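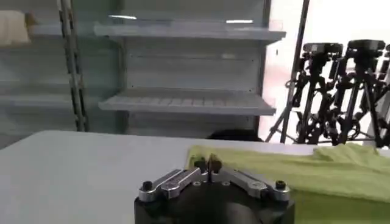

Thomas Cirillo wrote to ask whether a policy trained on one towel has learned anything about towels in general, or only about that one. We get some version of his question nearly every week, so it goes first on this page, and the rest of the questions follow in no special order. Last updated 14/04/2023.

Did it learn towels, or one towel?

Somewhere between the two. Turnel was trained on demonstrations with 12 different towels and tested on 2 that it had never been given. On the training towels it completed the fold in 99 of the scored trials. On the unseen towels it did worse, and most of the loss came from the thicker one. Color made little difference. Thickness and the stiffness of the hem made a lot of difference. We would not claim that the policy handles cloth in general, and we ask people who cite the work not to claim it for us.

What is Turnel?

Turnel is our name for the folding policy and the training recipe behind it. It takes wrist camera images and the arm's joint positions, and it outputs a short run of gripper motions. It then executes part of that run, takes a new image and plans again. The simulator we used for comparison is a separate piece of software called Prurkel. People mix the two names up, including in one of our own early slide decks.

What exactly is the task?

A towel is placed on the table in some rumpled state. The arm has to find an edge or a corner, pull the towel reasonably flat, and fold it once in half. The trial ends when the arm releases the cloth and backs off, or when the time limit is reached. A second fold is not part of the scored task. We tried it informally and it was not reliable enough to report.

How is success measured?

Two people score each final state separately from a fixed set of written rules. The rules cover how far the edges are from lining up, whether any corner is tucked under, and whether the cloth is still on the table. If the two scores disagree, the trial goes to a third person who has not been told which policy was running. Natalina Pace wrote the rules and keeps the list of hard cases. The most common hard case is a fold that is neat on top and bunched underneath. We score that as a failure.

How many demonstrations did you use?

700, all collected by teleoperation. Some were thrown out before training, mostly for dropped network packets or for an operator stopping halfway. The number 700 is what was left after that step.

Do you need all 700?

Probably not for flattening. Performance on flattening stopped improving well before we used the full set. Folding kept getting better as we added data, and we did not reach the point where it leveled off. If you have limited time for collection, put it into the first grasp and the release. The long middle part of each demonstration teaches less than you would expect.

Why a wrist camera?

The contact between fingertips and cloth decides most trials. A fixed camera at a distance often loses sight of the fingertips when the arm leans over the table. With a camera at the wrist, the fingertips stay in the same part of every image, and the policy can use how the cloth sits relative to them. The cost is that the camera has a poor view of the whole towel when the gripper is low. This is the main reason the policy sometimes pulls in a direction that makes sense locally and is wrong for the towel as a whole.

Did you try adding a fixed camera?

Yes. Adding one helped with flattening and gave no clear change in folding. It also made the policy sensitive to the fixed camera's position. After that camera was bumped, results fell until it was put back in place. The numbers we report are for the wrist camera alone, so that other groups can repeat the test with less setup.

Does a cluttered background hurt the policy?

It can. In an early version, we trained with the same background in every demonstration and the policy did badly when anything behind the table changed. Later demonstrations were collected with equipment and furniture moved between sessions, and we also applied random crops and brightness changes during training. After that, ordinary clutter had little effect. Strong light from one side is still a problem. When part of the image is washed out, the policy hesitates before the first grasp and sometimes misses it.

Why a plain table?

A plain surface gives good contrast with most towels and makes the edges easier to find. A white towel on a white table is harder, and one of our 12 training towels is white for that reason. We have not tested patterned tablecloths or glass. We would expect both to cause trouble.

How does the policy pick where to grasp?

There is no separate grasp detector. An early version had one, and it chose good points on flat towels and poor points on rumpled ones, where a raised fold can look a lot like an edge. The current version learns the approach and the grasp together from the demonstrations. This lets it make small corrections on the way down. It also makes the choice harder to inspect, and when a grasp goes wrong we often can't say why.

What happens when the gripper picks up two layers?

This is the most frequent failure. The fingers close on a fold and lift both layers, and the next motion drags the towel into a worse state. Operators were asked to include some recoveries in the demonstrations: release, back away, try again from a different side. Training with those recoveries helped more than any change we made to the network. The policy now notices a double grasp in many cases. It still misses a good share of them with thin cloth.

Did you use touch sensing?

No. The gripper reports how far it is open and the policy receives that value, but there are no touch sensors on the fingertips. Renzo Vitale is working on this now. We have no results to share yet.

Can I train it in simulation only?

We tried. A policy trained only in Prurkel reached the towel and closed the gripper at sensible places, then failed at nearly everything that depended on how the cloth bends and slides. Pretraining in Prurkel and finishing on real demonstrations worked about as well as using real demonstrations alone, with a more stable start to training. If you already have a simulator set up, it may be worth doing. We wouldn't build one just for this.

How long does one trial take?

Longer than a person needs, by a wide margin. Speed was not a goal. We capped the arm's speed for safety during testing and kept the same cap for every policy we compared. Running faster makes the cloth swing, and the policy has seen very little swinging cloth.

Will it work on my arm?

The policy outputs gripper motions in the wrist camera's own coordinates, so it doesn't depend on one brand of arm. It does depend on where the camera sits relative to the fingertips. The group at Paiva ran our weights on a different arm and got poor results until they matched the camera angle. After a small amount of extra training on their own demonstrations, their flattening results came close to ours. Their folding results did not.

What about shirts, bedding or rags?

Shirts do not work. Sleeves confuse the policy and it tends to fold them under. Bedding is too large for the reach of the arm. Small rags work if they are roughly rectangular. Carmela Rizzi tested a few napkins and reported that stiff ones were easy and soft ones slid around under the fingers.

Is the comparison with the Halletti method fair?

We think it is fair for flattening. Both methods used the same towels, the same starting states and the same time limit. For folding it is less clean, because the Halletti method was designed for two arms and we ran it with one. We say so in the paper, and we'd ask readers not to quote the folding comparison without that note.

How were the starting states chosen?

The person resetting the trial picked the towel up by a point drawn at random and dropped it from a fixed height. If it landed partly off the table, it was dropped again. This gives more moderate rumples than tight balls. A towel pushed into a tight ball by hand is harder, and our success rate on those is lower. The appendix has a separate table for them.

Can I get the data?

The demonstrations and the scoring rules are available on request. Please include a line about what you plan to do with them. The weights are shared under the same terms. Raw video from before the clean-up step is not available.

Who should I write to?

Questions about the code go to Tariq Ghumman. Questions about scoring go to Natalina Pace. Bug reports should include the version number and the log from the failed run. The next release is planned for November and will include the recovery demonstrations as a separate set.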